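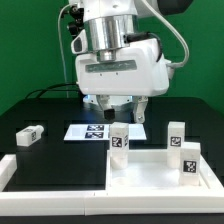 White arm with chrome joint, green backdrop.

Mavumbridge Bus Waits

README, last edited 11/24/19

What you get

One CSV file with 657 rows. Each row is one wait at one bus stop in Mavumbridge: stop code, route, time the rider got there, time the bus got there, weather. There are 43 stops in the file. The town has more than that, and the missing ones are mostly out past Campbell, where I suspect the waits are worst.

Where it came from

Riders typed in their own waits through the Fetance form. Nobody checked them against anything. People who have just stood in the rain are keener to fill in a form than people whose bus came on time, so I would not believe any average you get out of this. The bus company's punctuality page is no better – it counts a bus as on time when it leaves the depot, and few of us board at the depot.

Columns

stop_code: as printed on the pole. Two stops on Campbell Road share a code and I can't separate them.
route: free text. "4", "four" and "the 4" all occur.
arrived_rider, arrived_bus: local time, 24-hour clock. Suspiciously many end in 0 or 5.
weather: whatever the rider thought it was.
score: 0 to 100, how happy the rider was. A lot of people put 100 and I doubt they meant it. The slider on the first form started at 100, so treat those as blanks.
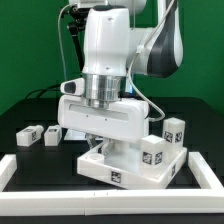
Wrist housing and silver flange, gripper body underneath.

Cleaning

Prikum's script was run once, in September. It drops exact duplicates and fixes dates. It also claims to "repair" missing bus times by filling in the timetable. I switched that part off, as it would make every late bus punctual. If you have an older copy with no gaps in arrived_bus, throw it away.

Uses

Fine for practicing on messy times, or for finding stops worth a proper count. Please don't rank routes with it. Someone already has, and the route that came last had very few rows.

Known problems

Waits that run past midnight come out negative. Route 9 changed its path partway through and the file doesn't say when.

License

Free to copy and change. Keep this README with the file.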